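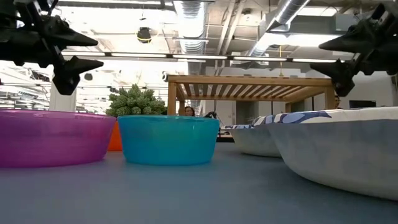
Bowls on the grey table, with the blue-patterned cloth over the white pair.

I will say it plainly: the best thing you can own in a kitchen is a bowl in a colour that makes you grin. Purple, orange, teal – give me all of them, on the table, where I can see them!

There's a school of thought (strong in Pesthorpe, where I grew up) that bowls should match, and that they should live stacked in a dark cupboard until company comes. I held to it for years. I had 64 pieces of the one cream dinner set and I couldn't tell you a single happy thing about them. Then I picked up a cheap plastic bowl at the Pukanum market, the sort the light comes through, and I used it every day that week for salad, for peas, for bread dough, for holding my keys.

Colour helps you cook, too. You learn that the teal one is right for a double batch of scones and the purple one is better for tossing greens, and you reach for them without thinking. Try that with a stack of cream.

I'm not against white, mind you. A big white bowl is a lovely, calm thing next to the bright ones, and if you throw a cloth with a bold pattern over the top it joins the party anyway. Add a leafy plant in behind and I'd happily sit at that table all afternoon with a pot of tea.

My neighbours still favour the matching set, and they're welcome to mine. It's in a box by the door, all 64 pieces, gravy boat included.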